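Read the Acknowledgments First

I have a habit that annoys my friends, so I may as well defend it in public. When I pick up a new book of sociology or history, I skip the title page, skip the introduction and go straight to the acknowledgments. I read every line. I read the names of the cousins and the landlords and the dog. Then I go back and start the book, and I enjoy it so much more!

I got this from Agata Bortolotti, who taught the methods seminar I took in my second year of graduate school. She handed out photocopied acknowledgments on a Wednesday afternoon with the titles blacked out and asked us to guess what kind of research each writer had done. We were shockingly good at it. The survey people thanked their funders and a programmer. The archive people thanked one librarian with real feeling. The ethnographers went on for five pages and sounded a little guilty, because they had eaten at everybody's table and were now about to publish.

My favorite is still Kalkidan Seyoum's, at the back of her study of bus drivers in Tisau. She did 19 months of fieldwork there, and she thanks the dispatcher who let her sit in the break room before she had explained what she wanted. That one sentence taught me more about how she got her material than the methods appendix did, and I like the appendix. (It has a map!) You learn who opened the door. You learn who read the drafts and who argued back.

Lizelle Mokoena, who edits the monograph series at Fuliveo, disagrees with me and has told me so over several lunches. She thinks acknowledgments have gotten bloated and would hold every author to 1,000 words. She once received a set that ran to 2,431 words, longer than the book's conclusion. I asked her to send it to me and read it on the train with total delight. She has a point that some of these lists are written to be seen by a hiring panel, with every famous name in the field lined up in the first paragraph. Fine. That's information too, and I'd like to have it.
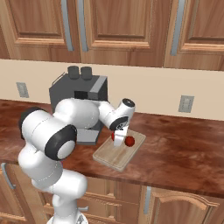

Scholars who study work should care about this more than anyone. We write whole chapters on hidden labor, on who gets counted and who gets left off the payroll, and then some of us thank "my research assistants" as a group and move on. Everyday jobs deserve our full attention, and so do the jobs behind our own pages. Somebody typed up those interviews. Somebody cleaned the data - twice, usually. Write their names down, spell them right, and say what they did.

My own first book comes out in July, and I've been working on its last two pages far longer than I should. Natalina Bassi is in there for letting me use her spare room in Clumetti, and Evaristo Negri for telling me that chapter four was two chapters. He was right, and it's now chapters four and five. I keep remembering people while I'm brushing my teeth. The proofs go back next week, and I have just thought of another one.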